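A Place for Every Bowl

I have come around to blue tape the way other people come around to religion, which is to say late, and with a tendency to bring it up at dinner.

It started in October, when I moved to Flenside and inherited a work table so big that the movers asked whether I was planning to feed a ship. A big table is a terrible thing to own. You set a cup down in the middle of it and the cup looks lost. You set down 200 things and you have a garage. What a big table wants, and I say this having tried placemats, is borders. So I bought a roll of brown kraft paper and a roll of painter's tape and went to work like a county surveyor.

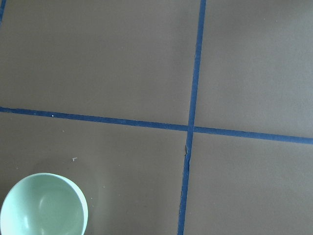

The appeal of a grid is that it turns leaving something out into putting something somewhere. A bowl on a bare table is a bowl you forgot to put away. Give the same bowl its own rectangle and it has an address, and you start to feel a little protective of it. I have caught myself sliding a dish two inches to the left so it wouldn't straddle a line, and I am a person who once kept a snow shovel in the bathtub until spring.

My old neighbor in Murkden thought this was the saddest thing she'd ever heard. She owned a drawer system by Besson, the expensive kind with felt, and believed that organizing should happen out of sight, like plumbing. She may be right. But I opened one of those drawers once, looking for a corkscrew, and found a rubber chicken and most of a candle. Felt covers a lot of sins. Paper on a tabletop covers the table and leaves the sins out where you can argue with them.

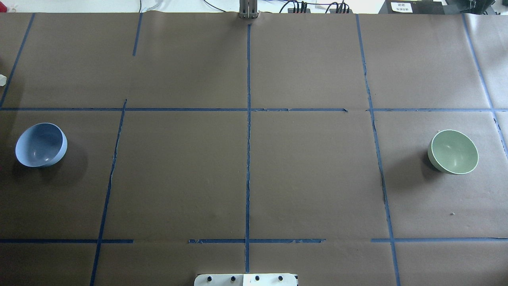

Then there's the matter of straightness. I used to think a tape line should be straight. I own a level, and a yardstick that came free from a bank. None of it helps. Tape has opinions. It stretches a little when you pull it off the roll, and by the time you've reached the far side of the paper you are headed for the next county. You can peel it up and try again, taking a layer of kraft paper with you, or you can decide that the line is where the line is. I have decided. A border that wanders is still a border, as anybody who has looked at a map of West Virginia can tell you.

The Brultura catalog (August 2021, which I keep for the pictures) will sell you a printed mat with perfect squares on it. I priced one big enough for my table and it came to $793 before shipping. For that money I'd expect the bowls to walk home by themselves.

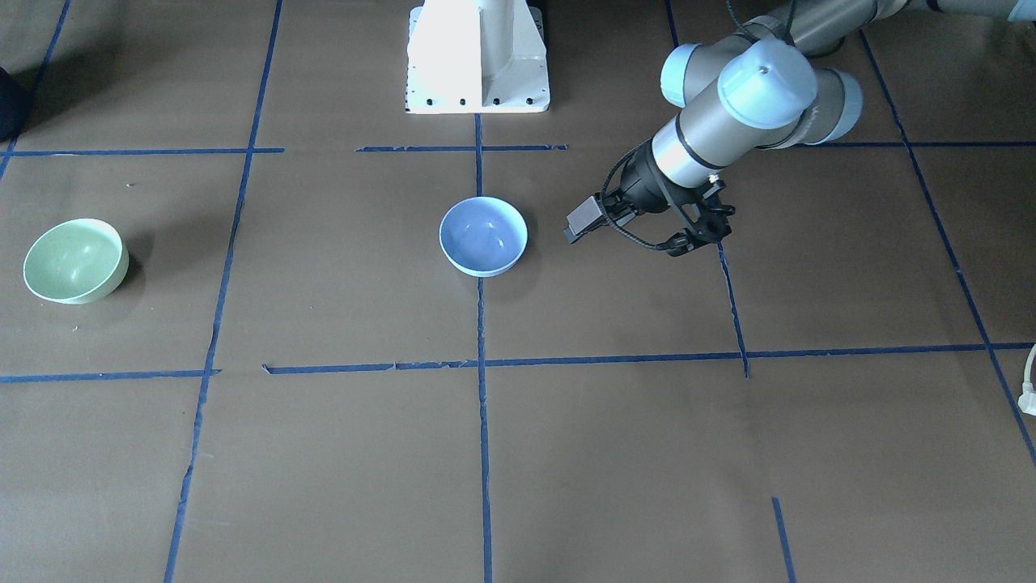
Color is where I part ways with the serious organizers. They want everything to match, and they will tell you that matching is restful. I find it makes me count. Two bowls that are nearly the same and not quite, though, I can live with forever. Take a pale green one and a light periwinkle one, park them a cell or so apart on brown paper, and each makes the other look like somebody chose it. Put the green one in with 3 more just like it and you have a cafeteria. Brown paper helps too, being the only tablecloth I know that improves whatever lands on it and asks for nothing, not even ironing.

I'll admit the system has limits. A grid can tell you where a bowl is but has no view on whether you need the bowl. It also does nothing for the part of the day when things are being moved, when you're halfway between one rectangle and another with a dish in transit and the phone ringing. Moving is where the breakage lives. I have always picked up bowls by the rim, against the advice of my mother, who felt that a bowl should be cradled from underneath like a kitten.
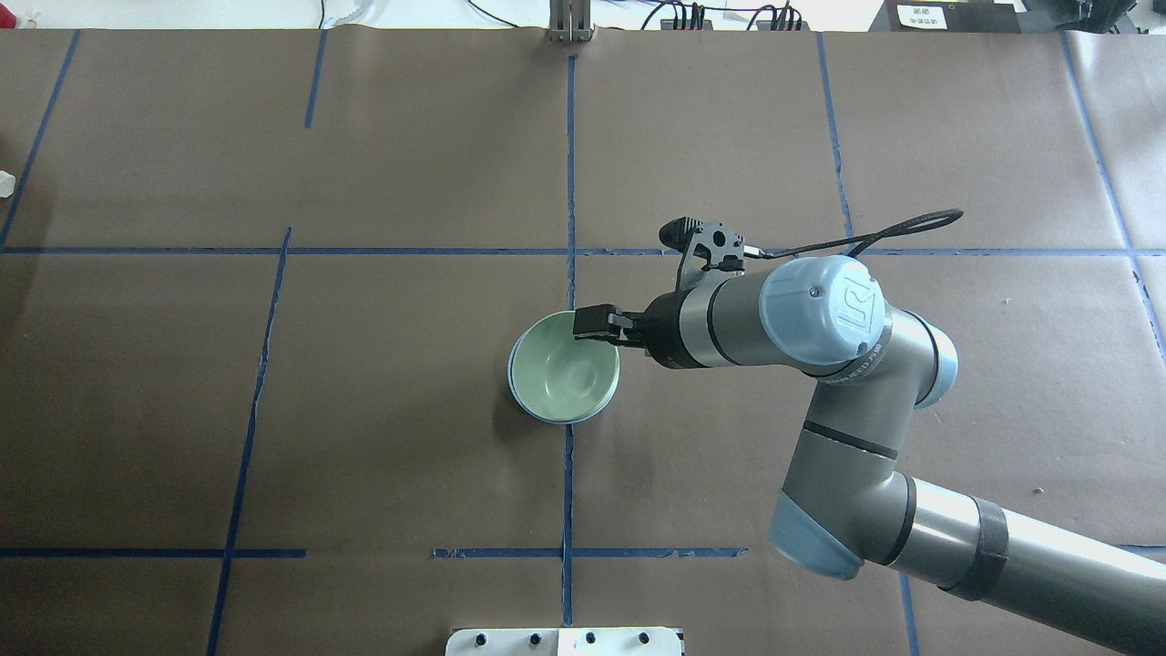
The green bowl, held by the rim.

She had a point about soup. For an empty bowl I'm sticking with the rim, and if it comes down a little over the line, well, the tape can be moved. I've got most of a roll left.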